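# The Slow Way to Gamage

The ferry from Futasbridge to Gamage Island takes 2,562 visitors on a busy summer weekend, and most of them go home the same afternoon. Stay a night if you can. The last boat leaves at 6, and after that the harbor road is quiet enough to walk down the middle.

Getting to Futasbridge is simple. The Flodar bus stops outside the train station and drops you at the pier, a short walk from the ticket window. Buy a return, as the island office keeps odd hours. Bikes go free outside of the main season, which starts in March.

Agata Mancuso runs the Simumico guesthouse, the yellow building behind the chapel. She has five rooms and a kitchen that guests can use until late. Breakfast is bread, eggs and whatever fruit came over on the boat. Ask for a room at the back – the front ones face the pier, and the first delivery is early.
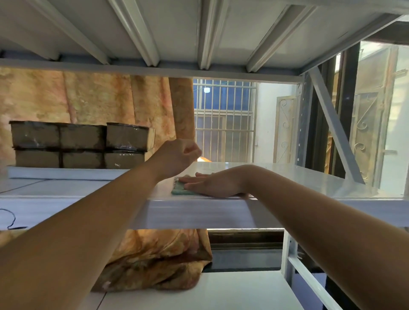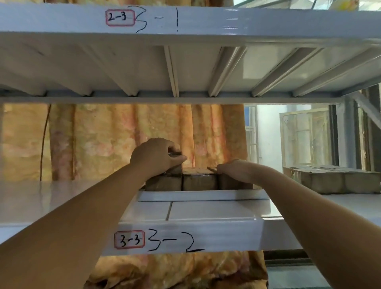 *White metal shelving, seen from below the upper shelf.*

The island's one real climb is the path to the old signal station, at 1,073 feet. Start from the chapel gate and keep the wall on your left. The first half is steep and stony, then it levels out across sheep pasture. There is no water on the way up and very little shade.

If the weather is poor, take the shore path to the north beach instead. It is flat the whole way and passes a small café that sells soup and decent coffee. Swimming is fine at high tide – at low tide you will be wading through weed for a long time before it gets deep enough.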